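Reading Room Notes: The Marciniak Shelf, Part Two
Compiled by Sorcha Semple

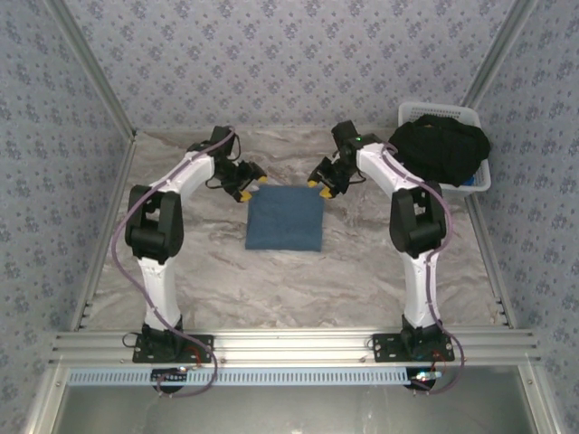

The second title from the Marciniak bequest to finish cataloging is The Quiet Districts, a work of political argument published by Randik in two editions. Members who asked for it at the desk on Friday were given the first edition. The second is now on the shelf as well, and the two differ enough that borrowers should check which one they have before citing it.

The first edition runs to 197 pages in nine chapters, with a short preface and no index. The second adds a tenth chapter, an index, and a reply to reviewers. Page numbers match through the end of chapter four. After that the second edition drifts forward, and by the last chapter the gap is 40 pages. The catalog record gives both sets of numbers for the chapter openings.

The book's argument is that city governments lose the ability to police extremist groups well before they lose the will to do it. The author places the cause in the way local agencies divide responsibility: housing offices, schools and police each hold part of the record on a group, and no office is required to put the parts together. Chapters two through five set out this claim using council minutes and court filings. Chapters six and seven move to national policy and rely much more on newspaper columns. Readers who want the evidence should spend their time in the first half.

Reviews at the time split along the expected lines. Favorable notices praised the early chapters and passed over the later ones. Hostile notices did the reverse. The longest review in our files, from the Merkiren quarterly, is the only one that checks the footnotes. It found 59 citations in chapter six and was able to trace all but eight of them to the source named. Of those eight, five were to articles that had been retitled, and three could not be found. The second edition corrects the five. The other three remain as they were, and the reply to reviewers does not mention them.

The reply itself is 11 pages and is worth reading before the new chapter. It concedes one point of substance, that the first edition treated two separate court cases as a single case. The sentence affected is on page 112 of the first edition. The conclusion drawn from it is kept in the second edition with a different case as support. Whether the new case carries the same weight is a fair subject for the discussion group.

The tenth chapter covers the response of local officials to the first edition. It prints four letters in full. Two are critical. The letters have been lightly cut, with the cuts marked, and the author's comments are set in smaller type below each one. The small type is hard to read in our copy because of the thin paper. A large-print photocopy of the comments is kept in the folder behind the desk and may be used in the room.

Catalog details are as follows. First edition, shelf number 992, hardcover, jacket missing, pencil notes in the margins of chapters one and three. Second edition, same number with the suffix B, paperback, clean. The pencil notes are in Marciniak's hand and should not be erased. Several of them disagree with the text, and one on page 31 gives a reference to a pamphlet that we also hold.

That pamphlet, issued by Wandard, is a direct answer to the book's third chapter. It argues that the agencies named did share records during the period in question, and it reprints two memos to show it. The memos are undated. The pamphlet is stapled and fragile, and it does not leave the building.

The discussion group will take up chapters one through five in December. Either edition will serve for that session, as the text of those chapters was changed in only two places, both in chapter five. A list of the changes is taped inside the back cover of the B copy. Chapters six through ten will follow at the next meeting, for which the second edition is needed. Two more copies have been requested on loan from other libraries.

Loans are for three weeks, with one renewal if no hold is pending. Holds may be placed at the desk or by phone before 5 p.m. Part three of these notes will cover the bound periodicals from the same bequest, which are still being collated. Volumes six and seven appear to have been bound in the wrong order.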